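Week 6: Teaching by Hand and by Remote Control
Notes by Catríona Breathnach

Before we start
Please bring your notebooks again, the paper ones. I know some of you prefer to type, but you'll be sketching arm paths next to the bench and a laptop always ends up in the way of somebody's elbow.

Two ways of showing
Last week we wrote out every motion as a list of positions, and I think most of you went home tired! This week we let a person do the showing. In hand guiding you take hold of the arm itself and walk it through the job while the joints record where they are. It feels lovely and natural, but your own hands and shoulders are in the camera's view the whole time, and with two arms you soon wish you had a second pair of hands.

In remote control you stand back and move a pair of smaller leader arms, and the big ones copy you. You lose the sense of touch – more than you expect, the first time – and you gain a clean view of the work. The Ginting lab sheet covers the wiring, so I won't repeat it.

What counts as a good demonstration
Go slowly, but don't stop and start. A long pause while you think gets recorded along with everything else, and the learner may well copy it. Begin from a slightly different place each time. If you fumble, keep going and recover, then mark the take in the Cotell log so we can decide later whether to keep it. Each pair will record 17 takes, and no take should run past 1,000 time steps.

The plate and the rack
Our main task is putting a plate into a dish rack. The hard part is the tilt: a plate carried flat has to come up on its edge before it is lowered, and it needs to clear the wires on the way. Watch the height of the lower rim over the rack, and keep an eye on where the other arm is while you do it.
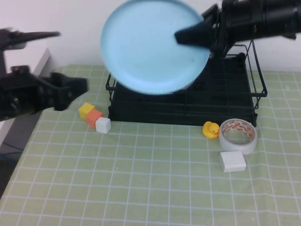
For next time
Read the Granen chapter on copying errors, and write half a page on which way of showing you preferred and why.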